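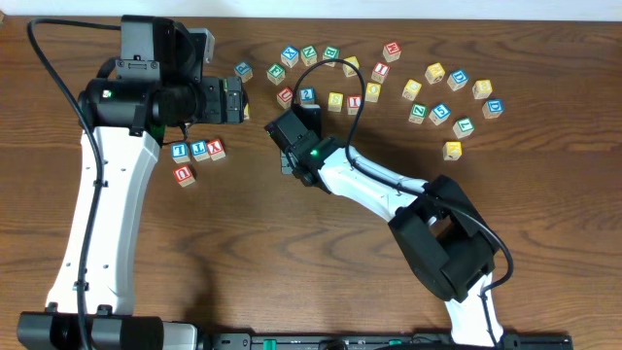
Last changed: December 17, 2023

Teaching two arms to sort alphabet blocks
By Pei-shan Lau

Print this page | E-mail this page

You will need two follower arms, two leader arms to hold, a wooden table and more alphabet blocks than seems sensible. I teach this task by remote control: I move the leaders, the followers copy me, and the Plakum recorder writes it all down, including the parts where I scratch my nose. Scratch before you press record.

1. Scatter the blocks. Leave gaps a gripper can get into, and turn the letters every which way. If you line them up nicely the arms will learn to expect a tidy world, and they will be no use in your house.

2. Check the cables. A loop of black cable lying among the blocks will drag a letter along when the arm moves. Either clip it back or accept it in every single take. Half and half is the worst choice, and the one I made in March.

3. Park both grippers over the table, wait for the green lights, and start recording.

4. Pick with the nearer arm. Come down slowly, close, lift, carry the block to the small group on the left. Pause for a breath before letting go. Your impatience gets recorded too, and the arms are excellent students of it.

5. If you drop a block, pick it up and carry on. Keep the take. Throw it out only if you swore and hit the table.

6. Stop, scatter again, repeat. I trained on 70 takes and got something that mostly worked. At 128 it stopped fighting itself over the yellow blocks.

Keep sessions under 12 takes. After that your elbows start making the decisions.

Contact Pei-shan Lau | © 2023 Prastgate | Back to top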